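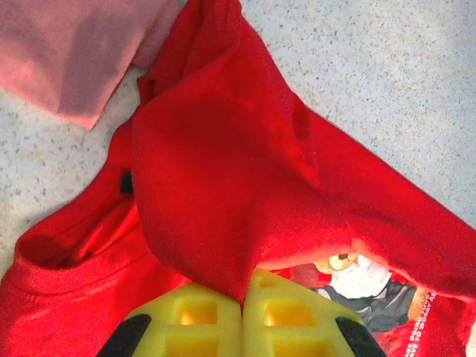
What do the open days cover?
Laundry handling, mostly. You get a good look at the Tagle two-arm cell working on ordinary clothes, a chat with whoever is running it, and time to ask about prices and floor space.

Tagle two-arm cell: open day notes

I went over to Ratus in Handville in July to see the Tagle before it went up on our equipment pages, and I stayed far longer than I meant to (the coffee helped). I'd read the leaflet twice and still had no real feel for it. Cloth is awful stuff for machines. A box stays box-shaped when you pick it up, but a T-shirt turns into something else the moment you lift a corner, and I wanted to see that for myself!

The job on the mat was a red printed tee, a proper slouchy one with creases in it. I liked that they weren't using some stiff, starched square of cotton. You can stand close enough to watch the fingertips, and I'd recommend doing that for a while before you start asking questions, as you'll ask better ones. 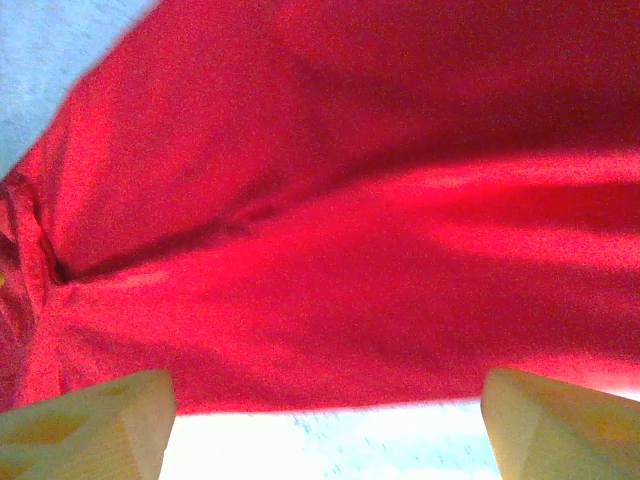

Fingers apart over the red cloth.

The fingers are the part I kept going back to. On the Tagle they're swapped as a pair, and Ratus will sell you spares without making you buy the whole hand. Ask about that on the day. The control software is called Jurano and it runs on a normal desktop machine. I had a go at the menus and found my way around without help, apart from the save button, which is hidden somewhere daft.

What you get for the money

Two arms, both grippers, the rail they ride on, a Jurano licence and 13 months' cover on parts. Delivery is extra and so is the first training session, so do get a written quote with both on it. The part number for spare fingers is 624 if you're ordering over the phone. A pair costs £70.

Setting up takes most of a day, I'm told, and you want a level floor. We haven't had one in our own workshop yet, so I can't tell you how it behaves after six months of daily use.
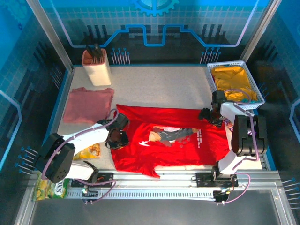 Marten wrote in after the last open day to say the talk on grip settings was the best bit, but that it was too short, and could we please ask Ratus to put the slides up somewhere. We've asked! They're happy to email them if you leave an address at the desk.

Booking a place

Places are £5, taken off your bill if you order within 300 days. Mornings fill up first. The afternoon session starts at 2 pm and tends to be quieter, so choose that one if you've got a long list of questions. Parking is round the back, through the second gate, and the door sticks a bit so give it a shove.

Bring a garment of your own if you like. They can't promise to run it, but they'll have a look and tell you what they think.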